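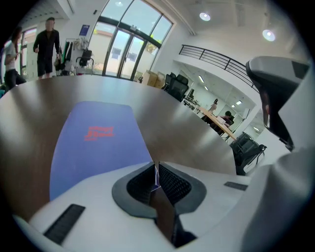 *Slide 1. Round top, medium-brown wood grain, blue sheet with a red logo lying across it.*

**Sit in a Circle: what round tables do to a room**
Rurum Public Library, evening talk, 16/01/2023
Notes, version three (the short version -- skip anything in brackets if we start late)

Leave slide 1 up while people find seats. Don't talk over it. Start when the door closes.

## Opening

Hello, thank you for coming out. I want to talk about a piece of furniture most of us stopped looking at years ago, and I'm going to be very excited about it, so please bear with me!

Ask: who grew up eating at a round table? Hands. Who grew up at a rectangle? Hands. Who ate on the couch? (Usually gets a laugh. Let it.)

Ask one of the rectangle people where they sat. They always know. Then ask where their father or mother sat, and they know that too, right away, forty years later. Ask a round table person the same thing and they have to think, and often they name a window or a door instead: "I was the one with my back to the stove." I love this. I have asked it at every dinner I've been to for years and my family is thoroughly sick of it.

## The head of the table

A rectangle has two short ends and two long sides, and the short ends have more elbow room and a better view. Whoever sits there can see every face without leaning. Someone halfway down a long side can see the people across from them and has to lean forward to catch anyone on their own side.

A circle has no short end. Every seat gets the same curve and the same view. People still make a head of the table if they want one -- they put the big chair there, or the person who carves, or everybody turns to face the one who's talking. But the wood isn't helping them.

(King Arthur goes here if there's time. The famous tabletop hanging in the Great Hall at Winchester is medieval, much later than any real Arthur, and the paint on it is later again, from the reign of Henry VIII. And look at who is painted on it: the king, bigger than anybody, right at the top. They took a round table and gave it a head anyway. I find this delightful.)

## Slide 2: the sums

Slow down here. Write the numbers on the board as I go, it keeps me from rushing.

Allow each person 24 inches of edge. That's comfortable for a plate, a glass, and two elbows.

- 36 inches across gives you 113 inches of edge. Four people, with a little to spare.
- 48 inches across gives you 151. Six people.
- 60 inches across gives you 188. Seven easily, eight if they like each other.
- 72 inches across gives you 226. Nine.

Now the other side of it. Every time you add to the edge, you push the far side away. At 48 inches you can talk to the person straight across in your normal voice. At 72 inches you're raising it, and so is everyone else, and then you have a big party split into little ones. You've all been to that wedding. You talked to the person on your left, the person on your right, and you waved at the rest.

Also the middle! At 72 inches the middle is three feet from everybody. No one can reach the bread. This is why big round tables so often have a turntable on them, and I think the turntable is one of the best things anybody ever put on a table. Don't get started on turntables. There's a whole other talk.

## Slide 3: Plernon supper club

This is the part I'm proudest of, so don't mumble it.

For two years I helped run the Plernon supper club. Long folding tables in rows, because that's what the hall had. Good food, nice people, and the same clusters every month. If you came alone you got an end, and if you got an end you talked to one person or no one.

We bought a used round table for the price of a good pair of shoes, and the next month people were fighting over it. So we went and raised the money for more. 772 dollars, nearly all of it from pie. We ended up with 14 round tables, none of them matching, two with legs that have to be talked into place.

I kept a notebook. After each meal I asked people one question: did you talk with someone tonight you hadn't met before? I got 284 answers over the season. I'm not a scientist and it isn't a study, so please don't write it down as one. But the yeses went up once the round tables came in, and they went up most among people who had come by themselves.

Pause. Drink of water.

Radosław Piątek had been coming since the very first supper, and he told me he'd sat beside the same man all that time without learning he kept bees. They'd been shoulder to shoulder facing forward. Put them at a 48-inch circle and it came up before the soup was gone. We all got honey in November.

## Slide 4: what rectangles are good at

Be fair! Someone in the audience always loves their rectangle and they're right to.

- They go against a wall. A round table against a wall loses a seat and looks sorry for itself.
- They push together. Two rectangles make a longer rectangle. Two circles make two circles.
- They're better for work that spreads out: wrapping paper, sewing patterns, jigsaw puzzles, taxes.
- You can get many more people into a long narrow hall. Patrício wants to feed 700 at the summer fair and I've told him to use rectangles, with my blessing.

Half-round drop-leaf tables are the sneaky answer for small kitchens. Leaf down, flat side to the wall, two people. Pull it out, leaf up, four people. My grandmother's had one leaf that dropped without warning, and we all learned to eat with a knee underneath it.

## Slide 5: picking one

People ask me this afterward every time, so just say it now.

Measure the room first. You want three feet behind each chair so somebody can get up without an apology from the whole row. In a ten-foot room, that leaves 48 inches for the table. Tape a circle on the floor and live with it for a week. Walk around it carrying laundry. If you keep stepping on the tape, go down a size.

Look underneath. A center pedestal lets you put a chair anywhere. Four legs are steadier, and they decide where people sit, so take your own chairs along (or the width of them on a piece of string) and check that two will fit between the legs.

Lean on the edge with your forearm, hard. A pedestal table that tips in the store will tip at home, with gravy on it.

Look at the grain. On a round top it runs straight across while the edge curves past it, and you get these lovely places where the lines slide off the side. Go back to slide 1 here and give people a moment with it. The Clirkance thrift barn lets you move the tables to the window to look properly, and you should take them up on it.

Tablecloths: add the drop twice. A 48-inch table with a ten-inch drop needs a cloth 68 inches across. A square cloth on a round table is fine too, and the corners hang down in points and look very cheerful.

## Last bit

Before questions, get everyone to stand up and move. The chairs are in rows for the talk. Ask them to pull their chairs into circles, six to a circle, no table, and tell the group where they sat when they were ten years old. Five minutes. It'll get loud, and I'll have to use the bell.

Then questions from wherever they are.

Likely ones:

- *Ovals?* Yes, lovely, they have most of the friendliness and they fit a longer room. They do have ends, a bit.
- *Square?* Wonderful for four. At eight the corners get crowded.
- *Kids doing homework?* Round is fine, but papers do slide off the curve. Give them a tray.
- *Where did the turntable come from?* Promise the other talk.

Sign-up sheet for the supper club is by the door. Bring back the library's bell.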